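Greteo table cover, translucent, with Mireo pot

The Greteo is a loose plastic cover for items left standing on a table or shelf between uses. It is supplied folded and is put on by hand from above. The material is thin, milky and unlined. It has no frame, elastic or drawstring.

Specification
Cover width, laid flat: 900 mm
Height, laid flat: 500 mm
Finish: translucent white
Pack: 17 covers, folded
Supplier: Hamann

Matching pot

The Mireo is a small white cylindrical pot with a matt surface, slightly rounded at the base. It is sold empty and stands on a wooden tabletop without a saucer.

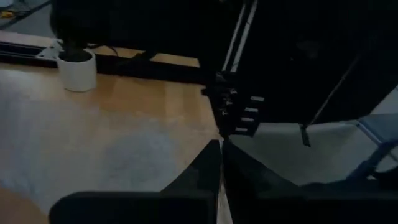
Fitting the cover

1. Clear a margin on all sides of the item.
2. Open the cover fully and hold it by the top.
3. Lower it over the item and let the lower edge spread on the table. Loose vertical folds are normal. Darker parts of the item remain faintly visible through the plastic.

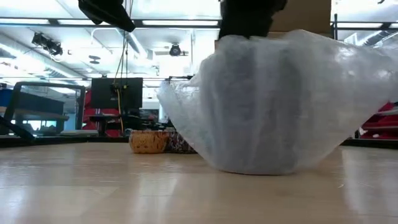 4. To remove, gather the top and lift straight up.

Care

Wipe with a damp cloth. Do not iron. Creases from packing have no effect on use. Store flat, away from heaters.

Ordering

Covers and pots are ordered separately. Returns are accepted within 365 days if the pack is unopened. Trade enquiries: Maëlys Royer, Hamann. Next delivery of pots: May.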